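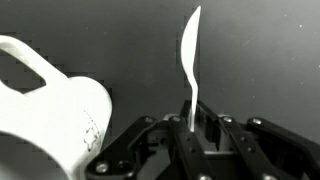

Werkstattbuch Papier, 31. Oktober 2025
Kleister für die Einbände Joly, zweiter Ansatz

Der erste Ansatz ist nach dem Wochenende sauer geworden und weg. Neu angesetzt mit Weizenstärke von Cekia, 84 g auf 588 ml entmineralisiertes Wasser, also 1:7 wie im April. Stärke 12 Stunden eingeweicht, dann im Wasserbad unter ständigem Rühren hochgefahren. Bei 3 Grad unter dem Zielwert hat die Platte abgeregelt, deshalb hat das Eindicken länger gedauert als sonst. Konsistenz am Ende gut, glasig, keine Klumpen. Abgedeckt abkühlen lassen, zweimal durch das Rosshaarsieb gestrichen.

Das feine Sieb hat am Rand einen Riss. Für Kleister geht es noch, für Pigmente bitte nicht mehr nehmen. 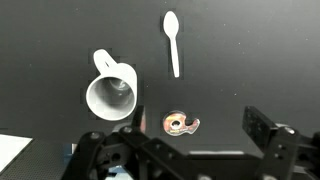
Eintrag: Perrine Langlois / gegengelesen: Muthoni Mugo

Probestreifen auf Holska-Papier, dünne und mittlere Qualität, jeweils längs und quer zur Laufrichtung. Kleister in drei Verdünnungen aufgetragen, zwischen Vlies und Löschkarton gelegt, unter Gewicht getrocknet. Die unverdünnten Streifen sind bretthart und rollen sich quer zur Laufrichtung deutlich ein. Verdünnung 1:1 liegt flach, lässt sich aber mit dem Fingernagel an der Ecke anheben. Dazwischen (zwei Teile Kleister, ein Teil Wasser) liegt flach und hält. Damit mache ich weiter.

Maricel meint, man solle für die Gelenke Methylcellulose zumischen, weil die Rücken sonst beim Öffnen knacken. Ich habe dazu noch keine eigene Probe. Im April hatten wir es bei den Kassenbüchern ohne Zusatz gemacht, und

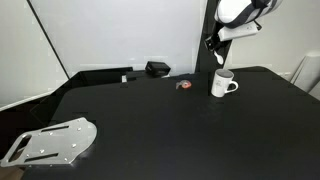
die Gelenke waren bei der Durchsicht im Sommer in Ordnung. Allerdings war das Leder dort dicker und die Bände lagen flach im Regal, der Vergleich hinkt also etwas. Ich lege zwei Streifen mit Zusatz an, das Mischungsverhältnis schreibt mir Maricel auf.

Zur Presse: Die Harnevetti zieht links stärker an als rechts. Mit Kohlepapier geprüft, der Abdruck ist links klar dunkler. Spindel gereinigt und gefettet, danach etwas besser. Bis das geklärt ist, nur Bretter und Gewichte für die Originale verwenden.

Band mit dem losen Vorderdeckel: Kapital oben fehlt, unten ist der Faden noch original. Agathe Marty möchte ihn so belassen. Fotos vor der Trockenreinigung liegen im Ordner Joly, die Seiten mit den Wasserrändern fehlen dort noch.

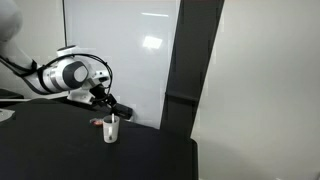
Offen für nächste Woche

Streifen mit Methylcellulose ansetzen und beschriften (Bleistift, kein Filzstift).
Kleister im Kühlschrank vor Gebrauch riechen, im Zweifel neu kochen.
Thermostat der Platte mit dem Einstichthermometer vergleichen.
Selamawit Abdella wegen Japanpapier fragen, der Rest in der Schublade reicht für die Rücken nicht.
Wasserränder fotografieren, Streiflicht von links.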